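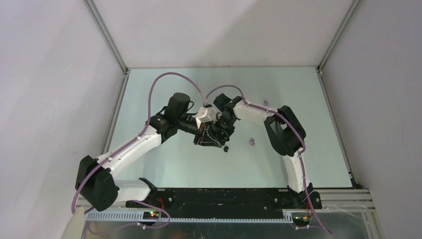
约她聊桌面,是我拖了很久的一件事。四月的时候我在Loltton的旧货集市上第一次见到她的摊位,别人的摊子都是越堆越高,她的摊子却矮矮地铺开,石子、珠子、种子、断了半截的纽扣,一样一样隔着距离摆着,底下垫一块颜色很淡的板。我本来只是路过,结果蹲在那儿看了大半个下午,腿都麻了。临走时买了一颗有白圈的小石头,她用一张薄纸包好递给我,说:“回去先别急着收进盒子,放在桌上看两天。”

我照做了。那两天我把书桌擦了又擦,就为了让那颗石头有个像样的地方待着(我的书桌以前是什么样子,不提也罢)。后来我写信给她,问能不能专门聊一聊她是怎么整理、怎么摆放这些小东西的。她回信很快,地址是Furnival的一间工作间,名字叫Momgate。

Momgate在一条上坡路的尽头,楼下是修自行车的铺子,楼梯很窄,扶手上缠着一圈蓝色胶布。她开门的时候手里还捏着一把软毛刷,见面第一句话是问我路上有没有看见坡上那棵掉果子的树。我说看见了,她就很高兴:“那种果核晒干以后特别好看,纹路像小地图!”于是还没坐下,我们就已经聊上了。

她说自己做“小物整理”做了九年,可是一直不知道怎么跟人介绍这门手艺。“我跟亲戚说,我在帮人理东西。他们就以为我去人家里叠衣服。我也叠衣服,叠得还行,但我真正喜欢的是那些比指甲盖大不了多少的玩意儿。抽屉角落里的,口袋里翻出来的,孩子从海边带回来、过了一个冬天就没有人记得是从哪儿来的。每一家都有,而且多得吓人。”

来找她的人各式各样。有人搬家,翻出一整罐从外婆那里传下来的散珠子,不知道该不该留。有人做首饰,材料混成一锅粥。还有人单纯喜欢捡石头,捡到家里没有地方放。她来者不拒,东西送来以后,先全部过一遍手,再摆到桌上。

“一定要上桌,”她说,“东西在罐子里的时候,你看到的是一罐东西。上了桌,它们才一个一个出现。”

这句话她说得很快,像说过很多遍。我请她讲细一点,她就从桌面的颜色开始讲,一讲就是半个钟头,中间茶凉了又续,续了又凉。

她最早用的是一张深色的旧饭桌,胡桃色,漂亮是漂亮,可是黑珠子放上去就不见了。后来她换了一块纯白的板,这回轮到贝壳和白石子不见了,而且灯一开,满眼反光,看一个钟头就头疼。再后来她试过米色、浅灰、一种很像咖啡加了太多奶的颜色,还试过绿色毛毡。“毛毡我用了整整一个夏天,恨死了!什么东西都往毛里钻,小珠子倒是不滚了,可是你拿镊子去夹,夹起来一撮绿毛。”

最后她选了现在这种很淡的蓝绿色,介于薄荷和天刚亮时的颜色之间。暖色的东西放上去会跳出来,冷色的也不至于沉下去,黑的更不用说,一眼就能找到。她管这个颜色叫“Lavance”,是她自己给调色卡起的名字,起因是有一回她在卡片背面写字,写到一半笔没水了,剩下的字母怎么看都像这个词,就将错就错地叫了下来。如今来上课的人也跟着叫,“老师,我那块Lavance调得偏绿了怎么办”,外人听了大概一头雾水。

“偏绿就偏绿嘛,”她笑起来,“别偏到像泳池就行。”

我问她,桌面是不是越光滑越好。她想了一会儿,说这要看人的脾气。光滑的桌面好擦,灰一抹就走,东西推过去很顺手;坏处是圆的东西会跑,跑起来还特别快。她自己脾气急,偏偏喜欢光滑的,因为推东西的时候那种顺畅实在太舒服了。有些学生手抖,她就劝他们用带一点涩感的面,或者在边上加一道矮矮的挡条。
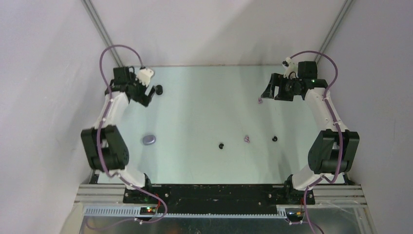 “还有一个,就是要舍得留地方,”她接着说,“大家总觉得桌子空着可惜,非要铺满。我上课的时候会让人先拿走一半,再拿走一半,拿到他开始心疼为止。这时候再看,哎,好看了!一颗椭圆的石头,灰里带一点淡紫,单独搁在左手边,它就有分量。旁边远远地来几粒小的,黑的,夹一粒粉紫的,眼睛自己就会走过去。你要是把它们全堆到一起,那颗石头再好看也没用。”

她管这叫“让东西喘气”。我说这个说法我喜欢,她连忙摆手,说是从一位老花匠那里听来的,人家讲的是种葱。

她摆东西有自己的次序,可是一问到规则,她就变得很谨慎,总说“我是这么干的,你不一定”。我把她那天说的东西整理了一下,大致是这样:先放最大的,放在一侧,离边上留出一个手掌的宽度。然后放颜色最特别的那一件,位置可以靠近中间,可是别在正中间。其余的最后放,放的时候不要看它们,看那些还空着的地方。放完以后走开,去洗杯子也好,去给窗台上的薄荷浇水也好,回来再看第一眼,哪里别扭就动哪里。

“第一眼最准。看到第三眼,你就开始替自己说好话了。”

说到颜色,她起身去柜子里拿了一个扁盒子,里面是一叠硬纸卡,每张卡上粘着一小块颜料,旁边用铅笔写着编号和几个字的感想。我随手翻到一张,写的是“雨后第二天的水泥”,另一张写的是“很像但是不对”。她说淡紫色最难。淡紫的石头其实大多是灰的,拿到太阳底下看,紫色就躲起来了,反倒是阴天,窗帘拉一半,那点紫会慢慢浮出来。为了一颗石头到底算灰还是算紫,她和学生争过一个下午,最后在盒子上写了“灰(紫)”,括号是和解的产物。

“你要相信阴天!”她说这句话时几乎是拍着桌子的。

她的盒子我也想写一写。墙边一整排架子,从膝盖到头顶,放的都是同一种浅口的纸盒,盒盖上贴着手写的标签。标签的写法完全没有统一,有的按颜色,有的按地方,有的按送来的人的心情。我看见一个盒子上写着“不急”,旁边那个写着“更不急”。她解释说,“不急”里面是主人还没想好要不要的东西,“更不急”里面是主人说了不要、可是她觉得人家过阵子会回来问的。

真有人回来问吗?

“有啊,而且回来的时候都很不好意思,站在楼梯口不肯上来。我就把盒子端下去。”

她给每一批东西都做登记,本子是那种最普通的横格本。写满的本子摞在窗台底下,眼下记到第987条。每条都很短,日期、大概是什么、装在哪个盒子里,偶尔多一句闲话。她念了几条给我听。有一条写着“黑色小圆的一粒,不知道是什么,放在手心里有点得意”。我问是谁得意,她说忘了,可能是她,可能是那粒东西。

我问她认不出来的东西怎么办,她的眼睛一下就亮了。

认不出来的东西,她单独放,而且放得最好。她觉得一张桌子上至少要有一件认不出来的,别的东西才显得精神。很多人一遇到不认识的就想赶紧查清楚,拍照去问,问到答案以后松一口气,往盒子里一丢,再也不看了。她的办法是先拖着。拖一天,拖一个星期,每天从桌边走过去的时候瞟一眼,心里猜一个答案,写在纸条上压到盒子底下。猜了几张以后再去查。“查出来跟哪张纸条都不一样的时候,最过瘾!”
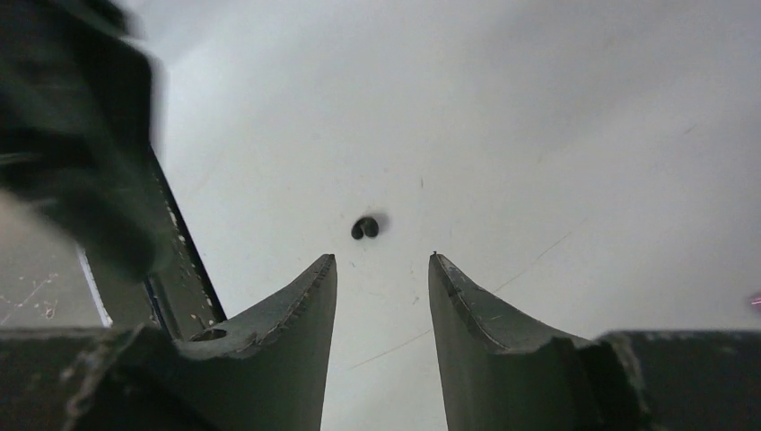 看小东西,她最讲究的是慢,以及低。她会把椅子调矮,让眼睛几乎跟桌面一样高,然后换一个方向再看,再站起来从正上方看。从上面往下看,很多东西会忽然变了身份,一小团黑的,乍看像一颗黑豆,再看又像两粒圆珠子并排挤着,左边那粒略小一点,右边拖着一片淡淡的灰影子。“是豆子还是珠子,我可以跟你争到吃晚饭,”她说,“影子也要看,影子比东西老实,它会告诉你边在哪里。桌面上那些细细的划痕、小黑点,也别嫌烦,看久了你就分得出来,哪些是东西,哪些是桌子自己的。”

桌子自己的。这个说法我后来在笔记里画了线。

她并不追求一张毫无痕迹的桌面。工作间里用过的板,她一块都没有扔,靠在楼梯拐角,拿出来给我看的时候像在介绍老朋友。有一块上面有一圈茶渍,有一块被学生的裁纸刀划了一道很长的斜线,那个学生当场就哭了。她说她当时高兴得很,赶紧在那道斜线两边各摆了一排种子,摆得像河的两岸。“后来好几个人专门要用那块板,抢着用。”

擦桌子的布,她也有话说。湿布她是不用的,湿布擦过以后会留一道一道的水印,等水印干的工夫,人的兴致也干了。她用旧棉衫剪成的方块,洗得很软的那种,领口和缝线都剪掉,剩下最平的一块。先用刷子把灰赶到一边,再用棉布轻轻带过去。刷子有两把,一把软的扫桌面,一把更软的扫东西,刷柄上都刻了记号,混用的人要负责去楼下买点心。

“我被罚得最多,”她承认。

镊子她倒是用得很少,这让我意外。她觉得手指能拿的就用手指,手指会告诉你这东西是凉的还是温的,光的还是涩的,有没有一个角藏在底下。实在太小的,她用一张对折的硬纸片去铲,铲起来以后让它顺着折痕自己滑下去。我试了一次,一粒芝麻大的种子滑到一半,飞到了我的袖子里。她立刻放下茶杯,跟我一起找。找这粒种子花掉了我们不少时间,最后在我手肘的褶子里找到了,她高兴得好像那是她一整天里最大的收获,还把它写进了本子。

聊到一半,楼下修车铺的人上来借剪刀,顺手放了一颗滚珠在她窗台上,什么也没说就下去了。她说他们之间一向如此,楼下有什么小零件她觉得好看,就会这样不声不响地出现在窗台上。那颗滚珠她用棉布擦了擦,对着光转了一圈,暂时放进了“不急”。

我趁机问她,这些东西值不值钱。

她说偶尔有值钱的,很偶尔。有一次在一罐扣子里翻出一枚很老的玻璃扣,送来的人后来把它镶成了戒指。可是绝大多数一文不值,她收费也不看东西的价钱,按罐子的大小收。小罐大约200块,大罐商量着来,要是罐子里有沙子,另加一盒饼干。她对沙子怨念很深:“沙子会去你想不到的地方。我有一次在信封里发现沙子,是银行寄来的信!”

她的课我后来也去旁听了一次。教室就是同一间工作间,把架子前面的椅子排开,每个人面前一块板。课没有讲义。她让每个人从自己口袋或者包里掏出一样小东西,放到板上,然后安静地看着。掏出来的东西五花八门,有发卡,有糖纸叠的星星,有一截铅笔头,还有一位从大衣里摸出一颗栗子,自己都吓了一跳。等大家看够了,她让他们交换位置,去看别人的。有人小声问,可以动吗?她说可以动,动之前先想好放回去的时候放哪儿。

就这么一句,整个教室都变得小心翼翼,挪一颗栗子像在挪一件瓷器。

我旁听那天坐在最后,旁边是一对母女。女儿大概还在念小学,面前摆了一颗白石子和一片干叶子,摆来摆去总是不满意,嘴撅得老高。她走过来看了看,没有动手,只把那孩子的板转了一个方向。孩子愣了一会儿,然后自己把叶子往外推了一点点,整个人就松下来了。下课的时候,那孩子问能不能把板也带回家。

“带回去吧,”她说,“明天记得擦。”

我后来问她当时为什么去转那块板。她说光从窗户那边过来,石子的影子正好压住叶子柄,看着憋得慌,转一下影子就走开了。她讲这种事情的时候特别起劲,手在空中比划,一会儿是窗户,一会儿是影子,茶水差点又被打翻。影子要往外走,别往东西身上走;灯最好柔一点,从旁边过来;墙最好是浅的,浅色的墙会把光再送回来一些,桌上就不会有一半亮得发白、一半黑得看不清。完全均匀也没有必要,她喜欢一边稍稍亮一点,另一边慢慢灰下去,“这样东西有地方可去”。

她眼下最上心的事,是给Loltton的集市准备一张长桌。集市那边给了她一个角落,挨着卖果酱的,风有点大。她打算拿出119件从未摆出来过的小东西,全部来自“更不急”,主人都点过头了。谁路过都可以坐下来动一动,重新摆,摆完就那么留着,等下一个人来改。集市定在10月23日,她已经为了风的问题试了几种办法,有一种是在板子四周立起软软的白布,弯弯地围过来,又挡风又柔光。试下来的结果,她说布比东西还抢戏,风一吹像要开船。

“可是也挺好看的,我还在犹豫!”

我问她担不担心有人顺手拿走。她摇头,说拿走也行,最好在本子上写一句拿了什么。她甚至盼着有人往里添。去年有人在她的摊上偷偷放了一颗牙,大概是小孩换下来的乳牙,洗得干干净净,摆在一排白贝壳的末尾,放得极讲究,间距一分不差。她收摊的时候才发现,笑得蹲在地上起不来。那颗牙如今有自己的盒子,标签上写的是“贝壳(?)”。

如果有人读到这儿,想回家试一试,她的建议很具体。找一块颜色浅的板,比报纸小一点就够用。把抽屉里最乱的那一格端出来,别倒,一件一件往外拿,拿到不想拿为止。选一件大的放在左边或者右边,其他的随它们去。手机放到别的房间。要是家里有猫,把猫也放到别的房间,“不过猫摆的有时候比我好”。当天不要收,睡一觉,第二天早上刷牙之前去看一眼。

我回家以后真的照着做了。从抽屉里拿出来的有一粒不知道什么衣服上掉的黑扣子,一颗粉色的串珠,几枚过期的回形针,还有当初从她那里买来的那颗有白圈的石头。石头放左边,扣子放得远一些,珠子在它们中间偏右。摆好以后我去洗碗,洗到一半忍不住跑出来看,手上还滴着水。珠子太靠近扣子了,我把它往上推了半个指节的距离,又退后看,又推。就这样折腾到很晚,碗最后是第二天洗的。

我把这件事写信告诉她。她回信里只字未提碗,只问我那粒扣子背面有几个孔,以及桌子是什么颜色。信封里还夹了一张小小的色卡,是那种淡淡的蓝绿,铅笔在旁边写着“Lavance,略偏灰,阴天看”。

想送东西去Momgate的读者,她托我带几句话:罐子请盖紧,写清楚要不要还,不认识的东西请不要提前查。沙子请尽量筛一筛。上坡路上那棵树的果核,她这一季已经收得够多了,不过要是碰见特别好看的,还是可以带一颗上来。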